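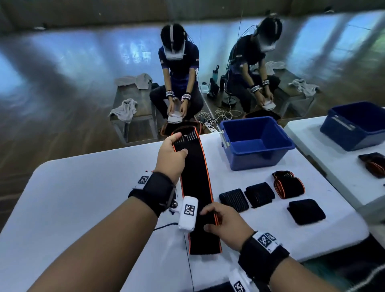

3.2 Rolling the wraps

Each wrap was laid lengthwise on a white folding table and rolled by hand. Finished rolls were set down to the right.

Figure 4. Rolling a black wrap with thin white stripes; three rolled wraps lie beside it.
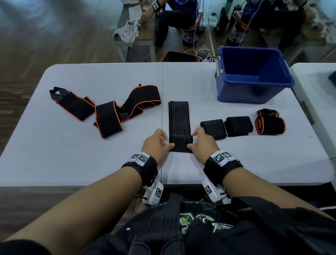 3.3 Orange-edged straps

These were rolled the same way, both hands holding the roll at its ends.
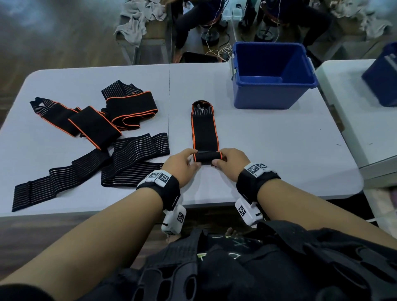
Deolinda Ramalho suggested that tight rolls should be checked again after 60 days in storage.

Contact: Histevstead Textile Notes | Back to top
This site uses cookies.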